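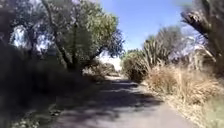

Fig. 1. Shaded length of path, trees overhanging on the left.

4. Looking after the path and its verges

This section covers the narrow paved path on the Tutthorpe side of the site. Steps and drains are dealt with in section 5. The work can be done by one person with hand tools, but allow a full morning for the first visit of the season, normally in May.

You will need:
Stiff broom
Rake with sprung tines
Bypass loppers and hand shears
Half-moon edging iron
Barrow
Gloves and eye protection

4.1 Shaded lengths

1. Walk the whole length before starting and note any low limbs, raised edges or soft spots. Enter them on the Mulligan sheet.
2. Sweep from the middle of the path outwards. Work with the slope so that grit does not wash back on to the swept part.
3. Cut back any growth that reaches over the paving at ankle or knee height. Cut to a side shoot and leave no stubs.
4. Look up. Small twigs can be taken off with the loppers from the ground. Report anything thicker than the loppers will take.
5. Scrape off moss with the edge of the rake and sweep again.

CAUTION: Strong sun and deep shade lie close together under trees, and a raised edge is easily missed. Stand still for a moment when moving from one to the other.

CAUTION: Do not cut trunks or main limbs. Tree work is booked through the Flillusberg depot.

Note: Leave the thick growth behind the verge alone unless it touches the path. Birds nest in it.

4.2 Open lengths

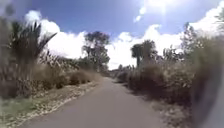 Fig. 2. Open length of path with a dry verge and shrubs on the left.

1. Rake the verge lightly to lift dry grass and debris. Keep the gravel in place.
2. Cut a clean line where grass meets the verge. Lift the trimmings into the barrow and do not flick them on to the asphalt.
3. Trim low shrubs on the path side only, following their rounded shape.
4. On flax-like plants, remove dead leaves at the base, one at a time, pulling outwards and down. Do not shear across the top.
5. Leave feathery seed heads standing until they start to fall over the path.
6. Sweep the asphalt last.

CAUTION: Long stiff leaves can injure the eyes. Wear eye protection when bending near them.

Note: The gentle bend hides people coming the other way. Put out two Dutier boards, one at each end of the length being worked on, and take them in before leaving.

4.3 Clearing up

Take cuttings to the green waste bay. Brush down tools and return them dry. Sign the sheet and write form number 1776 at the top.

Section last checked Tue 11 September.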